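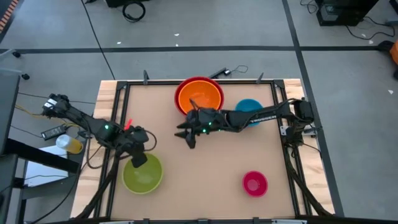 From: Cadi Gronow
To: kitchens-list
Date: Mar 24, 2025
Subject: Re: Arms for the wash-up?

Teófilo Benavides wrote:

> I know a few of you rolled your eyes when I brought this up in October, but
> I've now been to see the people at Standumon and I think we should at least
> talk about a trial at Pranau. Two arms over a table, one each side, and they
> had them sorting and nesting bowls of different sizes. No special bowls, the
> cheap coloured sort you'd give to children. It put the orange one into the
> red one while I was standing there and I don't mind saying I was impressed.
>
> They say the same arms can be taught to do cutlery and beakers by somebody
> guiding them through it enough times, and that 400 goes is plenty for a
> simple job. Given how hard it is to keep anyone on the wash-up past
> Christmas I can't see the harm in asking for a price. Weronika, could the
> end bench take it?
>
> T.

Teófilo, I did roll my eyes, and I've read this twice to be fair to you.

An orange bowl in a red bowl is a start. The question I'd put to Standumon is what happens to the rest of them. Nesting a small one into a large one is the easy bit, as the small one more or less finds its own way down. Green into blue, or whichever way round it goes when there's hardly anything between the two rims, is where I would want to stand and watch. And the pink one has to go in last, so if it's picked up first it must be put down somewhere sensible and remembered. My nephew could do that before he could do up his shoes.

I'd also like to know how the bowls start out. If they are all the right way up with bare table between them, then a good half of our job has been done before the arms move. At Pranau they come through the hatch upside down, stuck together with porridge, and with a spoon trapped in the middle of the stack. Witold and I cleared 121 bowls after the Kozłowski lunch, and I doubt that five of them arrived in a state you could show to a visitor. Did you ask if it could get two apart once they've jammed? That takes me a knock on the worktop and sometimes a run under the hot tap.

Then there is grip. A pointed metal or plastic finger over the edge of a bowl is fine if the bowl is light and the rim is thin. Ours are the heavy Pekholm ones with the rolled edge, and they are slippery when they come out of the machine. I'm not saying it can't be done. I am saying that I have dropped plenty of them with a perfectly good pair of hands, and I can feel one going before it goes.

On the 400 goes – whose goes? If someone has to sit there guiding the arms through 400 rounds of stacking, that person has stacked the bowls 400 times. Fine if it then works for ever, but what counts as a new job? Does a different bowl? What about the same bowl under the strip light at the far end, or on the steel instead of wood? I asked a salesman this about the potato machine and he went very quiet, and we all remember the potato machine.

As for room, Weronika can measure up but I'll save her the walk. The end bench is where the clean trays go. Two arms reaching in from the sides means a rail to hold things steady, cables, a box of electrics, and a bit of floor that people have to keep out of. Ours is wet from 11 until we mop out. Zbigniew had the council's inspector in over one extension lead, so I'd like him to read any drawing before we say yes to anything.

What I would agree to is a visit. Let us take a crate of our own bowls, unwashed, tip them on the table and see how far it gets in the time Witold takes to do the same crate by hand. If they want to tidy them up first, that tells us what we need to know. If they let us tip them out and it copes, slowly or not, I'll say so on this list and buy your lunch. I don't mind slow at all. Slow overnight would suit us nicely, as long as no one has to sit with it.

I should add that I'd be delighted to be wrong. My wrists are not what they were and I've no sentimental feeling about wash-up. But I've been told that the machine to do the dishes is nearly ready for most of my working life, and the one we've got still needs me to scrape the plates.

Could you find out the price of a spare gripper as well, and how long they take to send one? Also whether the bowl test has to be done at their place, because the van is off the road until the clutch is sorted.

Cadi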